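Skudach Opens Countertop Cooking Room for Small Kitchens

PADOVLOW, October - Skudach, the housewares retailer, has opened a countertop cooking room on the ground floor of its Padovlow store. The room is meant for people who cook in small apartments, dorm rooms and shared houses, and who do most of their cooking with one or two small appliances on a table or a short counter.

The room covers 800 square feet. It is open during store hours, and visitors do not need to sign up to walk through it. Group sessions are held at 10 a.m. and 4 p.m. and last 50 minutes. Each session takes up to 30 people.

Skudach said the idea came from a survey of its store customers last spring. Of the 802 people who answered, more than half said they owned a toaster oven or something close to it and used it mainly for bread and leftovers. Many said they were unsure which dishes could go inside, where the rack should sit, or how much clear space to leave on each side.

"People kept asking the same things at the register," said Lejla Popescu, who manages the Padovlow store. "They wanted to know what fits, and whether they could cook a real meal on a table that size. We can answer that better with the oven in front of them."

The tables are set up the way a person might use them at home, with the appliances and dry goods within reach of each other. A toaster oven takes the middle of the table, and grains and beans are kept beside it in a divided tray.
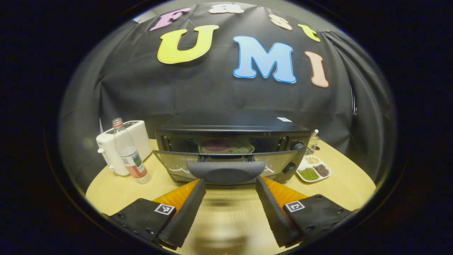 Sessions start with the oven. Staff go over the controls, the rack and the door, and visitors are asked to bring the measurements of their own table or counter. They then move on to dry goods. Beans and grains are cheap and keep well, but they need planning, and the sessions cover soaking times, portions for one or two people, and what can be cooked ahead and warmed up later in the week.

Mohammed-Awal Quaye, who leads the sessions, said the dry goods part runs long most days.

"Mung beans are the ones I get asked about," Quaye said. "They cook fast compared with the bigger beans, and people have often bought a bag and left it in the cupboard. I also spend time on plates. You should check the bottom of a plate before it goes in any oven, and if it doesn't say it's oven safe, use a metal pan."

The room was fitted out by Ankrah, a local display builder, which also made the tables and hung the fabric. Plarnell, a dry goods supplier, is providing grains and beans for the sessions through the end of the winter. Visitors who attend a session can take home a printed sheet with cooking times. The sheet is also available at the service desk.

Sessions are free. Places can be reserved at the service desk or by phone, and any open places are given out at the door five minutes before the start. Children may attend with an adult. The room has step-free access from the parking lot entrance, and seating is available on request.

Skudach plans to add an evening session after the first month if there is enough interest. A second room at another store is under discussion, but no location has been chosen.

About Skudach

Skudach sells cookware, small appliances and storage goods for the home.

Media contact: Lejla Popescu, Skudach, Padovlow store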